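Search this site Go

How to Budget for a Two-Arm Sorting Bench

Most first budgets for a bench like this list the arms and stop there. Work through the steps below before you ask anyone for a quote.

Step 1. Write down the task

Keep it to one sentence. Ours was "sort drink cans by color into bins." The sentence sets the reach, the payload and the gripper opening, so take it to every supplier. We sent the same one to Stidska and Requena and could compare their answers line by line.

Step 2. Price the table and frame

Measure the floor space first, then the table. Aluminum extrusion costs more than a shop bench, but you can move a mounting point later without drilling. Order spare brackets with the frame. Ours came from Mistau and took 3 weeks.

Step 3. Price the arms as sets

Ask whether each quote includes the gripper, power supply, cables and mounting plate. One of ours left out the gripper. Get the price of a replacement motor in writing too.

Step 4. Add the small items

Our small items came to $2,789, more than we had set aside:

- power strips and extension cables
- cable ties and floor covers
- bins
- a cart for the controls
- spare gripper fingers
- cans or other test objects

Clear bins are worth buying. You can check what is in them from the side.

Step 5. Leave room for setup time

Bheki Molefe, who planned the Irnthorpe bench, put 33 hours of labor in the budget for mounting, wiring and first tests. If your staff will do this work, enter their hours at full cost.

Step 6. Ask for a trial

Before you sign, have the supplier run your own objects on a table the size of yours. Watch the cables as the arms move and check that both arms can reach every bin.

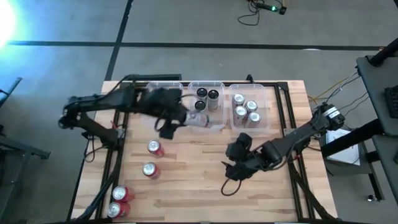
Can sorting with two arms. The left gripper is holding a can at the first bin.

Step 7. Set the order of purchase

Buy the frame and one arm first. Add the second arm after the first has run the task for 4 weeks. Ask the supplier to hold the price on the second arm until then. If your budget year closes in July, get that hold in writing before the end of June.

Contact us | Copyright Irnthorpe Workshop Guides | Back to top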